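Turnetti hand-held grippers: a long-ish review after a winter of folding

I've had the Turnetti grippers since December, so I've had plenty of time to get cross with them and then make up again. If you've not met this sort of kit, you hold a gripper in each hand, do the job yourself, and the recordings go towards teaching the robot. No joysticks, no headset, no dragging a heavy arm about by the elbow.

Before this I was on the Stondberg remote-control set, and oh my word, the difference! Folding one tea towel by remote control used to leave me wanting a lie down. With these I was through 200 folds before I'd properly got the hang of it, and I was enjoying myself (mostly).

The good stuff first. The fingers are a lovely shape for cloth — you can slide the tip under a hem and lift a single layer, which the flat Stondberg ones never managed for me. The trigger is light. Swapping fingers is a two-minute job with the little key they give you, though I'd buy a spare key, as I've already lost one down the back of a radiator.

Now the grumbles. They get heavy! An hour is my limit before my wrists start to complain, and my folds get sloppy well before that. The handle is made for bigger hands than mine too. Rostislav Malý, who I share the folding with, has no bother at all, so do try a pair first if you can.

The software is fine. It froze on me at recording 1606 and I said some rude words, but everything up to then was saved. I do wish you could bin a bad take from the handle — walking back to the laptop every time gets old fast. 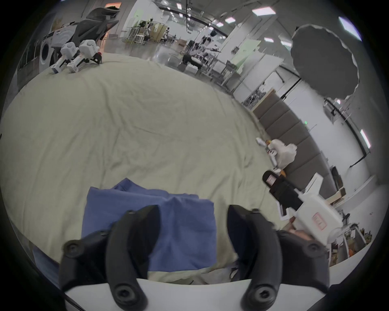 Blue cloth between the fingers, two more grippers up at the top left.

One tip: fold on a big sheet and don't bother smoothing it flat. Robots have to cope with wrinkles as well, poor things.

Four stars from me. I'd knock it up to five for a smaller handle and a longer charging lead.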